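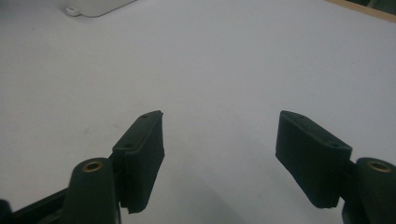 Can a machine do ordinary household or shop-floor chores yet?

A few of them, if the part always arrives the same way and someone is near enough to clear a jam. For mixed chores in a real kitchen or at a real packing bench, the work still goes faster by hand.

Re: Chores, current state
Posted by torque_spec

The answer at the top of this thread is fair for kitchens and too gloomy for benches. We pack cord sets at Pustgate. One cell does nothing except lift a finished unit from a nest and put it in a carton. It has run since August and I have stopped thinking about it. The unit is rigid, the nest is machined, and the cord is already tied.

Re: Chores, current state
Posted by lintfilter

"The cord is already tied" is carrying that whole post. Who ties it?

Re: Chores, current state
Posted by torque_spec

A person ties it. Cycle time on the tie is 9 seconds and we have never found a machine that gets near it at our volume. I did say one cell.

Re: Chores, current state
Posted by Bakari Owino

Both of you are describing the same boundary. Rigid body, known pose: solved, and has been for decades. Anything with a cord on it: open. A power strip is a good test piece because it is half of each. The housing is a box. The cord has its own opinion about where it goes, and it pulls the housing around with it when you lift.

For anyone who wants to try it on their own bench, these are the subtasks in the order I would score them:

1. Pick up the housing from flat and set it down square to the edge.
2. Turn the housing end for end without dragging the cord across the work.
3. Steady the housing with one hand while the other does something to it. Two grippers, one strip, cord running off the far side of the board.

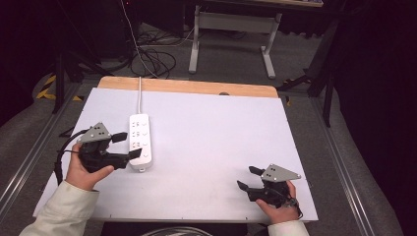

4. Seat a plug in a named outlet, first try, no rocking.
5. Coil the cord and secure it.

Steps 1 and 2 are within reach of decent two-finger hardware. Step 3 depends on how well the two sides share load. I have not seen step 5 done unattended in a way I would pay for.

Re: Chores, current state
Posted by mudroom_dave

I would swap 3 and 4. Seating a plug is a force problem and force problems are well understood. Two arms holding one object is where everything I have worked on fell over. If the arms disagree by a couple of millimeters, something slips or something bends.

Re: Chores, current state
Posted by Bakari Owino

With stiff position control, sure. Put some compliance in the fingers and the disagreement gets absorbed. The plug is worse because the slots are hidden by your own gripper at the moment you need to see them.

Re: Chores, current state
Posted by lintfilter

Going back to the house for a minute. I had a Suko on trial for laundry. It folded towels. Hand towels, face down, from a flat start. It refused fitted sheets, and socks came back as singles. The Lacroix rep told me their version handles 128 garment types, and when I asked what a type was, a shirt in another size was a type.

Re: Chores, current state
Posted by torque_spec

Garment counts are sales material. Ask for interventions per 500 cycles with your items, in your lighting. Our carton cell was accepted on that number and nothing else. Prorkley quoted us a second cell for the cord tie and withdrew when we put the same clause in the order.

Re: Chores, current state
Posted by mudroom_dave

That clause is harsh for a house, though. Nobody does 500 of anything at home. I empty a dishwasher once a day. If a machine did it in forty minutes and chipped a mug now and then I would probably still buy it.

Re: Chores, current state
Posted by Bakari Owino

Forty minutes is fine if it is unattended. What people leave out is the standing around. If you have to stay in the room to rescue it, you have added a chore.

On fingers, two flat pads get you further than the catalogs suggest. You need enough opening to go around the housing, pads that stay parallel under load, and a surface with some grip.

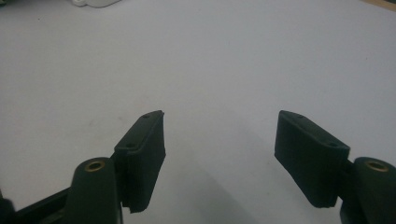

The pads are also the cheapest thing to change, so I would run through several materials before blaming the controller. Most of the dropped parts I have logged were pad problems. Hard plastic on a glossy housing will let go as soon as the cord tugs.

Re: Chores, current state
Posted by lintfilter

So for cords, towels and mugs the answer is new pads?

Re: Chores, current state
Posted by Bakari Owino

For mugs, maybe. For cords, no. I would still hire a person for step 5.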